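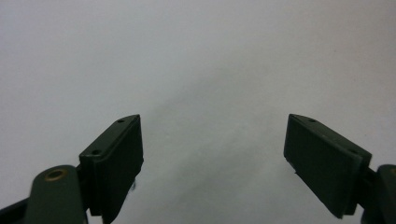 Park it, the radio told me, park it now or we lose the engine too. Well, I had 8 laps left at Irkine and I was running second, so I did what any grown-up would do and pretended the radio was broken!

The Joubert had been popping out of gear since January testing (we blamed the Jidska gearbox, Jidska blamed us). I held the lever in with my knee and kept going. The Ova car ahead was 2 seconds up the road, then one, and I could smell his brakes.

"I know you can hear me," the radio said.

I turned in for the hairpin, knee aching, and went down the inside.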